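Section 4. Fitting Out the Linen and Supply Room

4.1 Scope

This section covers the placement and use of wire mesh baskets in the linen and supply rooms of Hukadia residences. It applies to the Fumau open-grid basket in both sizes. Solid-sided bins are covered in Section 5.

Staff who have not received the room plan for their floor should request a copy from Jawad Soomro, Residence Supplies, before starting.

4.2 Before You Begin

1. Clear the floor area marked on the room plan.
2. Sweep the floor and wipe up any spills. Allow a wooden floor to dry fully.
3. Check each basket for bent rims, broken welds and sharp wire ends. Run a folded cloth along the top rim; if the cloth catches, set the basket aside and report it under code 269.
4. Confirm that any loose handles or dividers belong to the basket in hand. Parts from the two sizes are not interchangeable.

CAUTION: Do not drag a wire basket across a wooden floor. Lift it with both hands at the rim.

4.3 Placing the Baskets

1. Set the basket down with its wider opening facing up.
2. Leave a gap of 100 mm between the basket and the wall.
3. Press lightly on each corner. The basket should not rock. If it does, move it to a level part of the floor or place a felt pad under the raised corner.
4. Attach the room label, form 117, to the side facing the door.

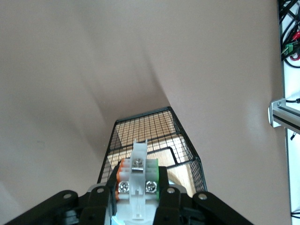
Baskets may be left in place while the floor is swept, but they must be lifted out before it is mopped. Water held under the lower wires will mark a wood finish – often within a single afternoon.

4.4 Filling and Emptying

1. Place heavier articles at the bottom and fold soft goods so that no cords or straps pass through the mesh.
2. Stop filling at the rim. Articles above the rim must be moved to a second basket.
3. Empty the basket by hand, one article at a time. Do not tip it.
4. Look over the bottom of the basket for small articles before returning it to its place.

NOTE: Pins, buttons and similar items will fall through the grid. Store them in the lidded Haron box supplied with each room.

4.5 Care

Dust the wires weekly with a dry brush. For heavier dirt, use a damp cloth and mild soap, then dry the basket at once. Abrasive pads must not be used on the coating.

Replacement baskets are ordered from the Siddiqui catalog, item 3100. Requests are approved by Sohail Tarar and should state the floor, the room and the size required.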